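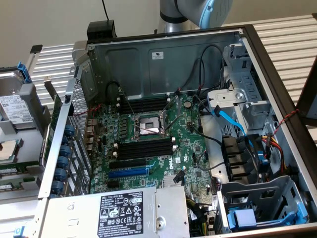

Jun 22, 2024
By Hanne Kemppainen

My husband and I keep separate bank accounts, and you would not believe how many people think this means we're halfway to divorce. My sister-in-law asked me at a birthday dinner (loudly, over cake) whether I was "keeping my options open." We've been married 21 years! If I'm planning an escape I'm taking my sweet time.

Our setup is dull. Each of us puts $1410 a month into a joint account for the mortgage, groceries and the dog. Whatever is left over belongs to whoever earned it, no questions. Raimo once spent $809 on a used canoe, and I found out when it was on the roof of the car. I laughed. If that had come out of shared money I'd have been furious for a month, and he'd have been sneaky about the next one.
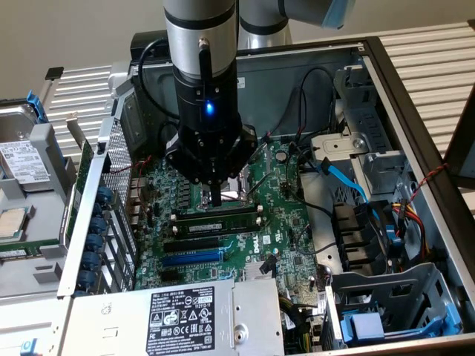
I grew up in a house where my mother hid receipts in a boot, so maybe I'm touchy on the subject. She had a job, a good one, and she still asked before buying shoes. I don't want to ask, and I don't want to be asked either.

Sure, it wouldn't work for everybody. When I was out of work one September we changed the split overnight and he covered nearly all of it, and I did feel weird buying him a present that year. But we talked about it, which my parents never did once. And he still owes me a ride in that canoe.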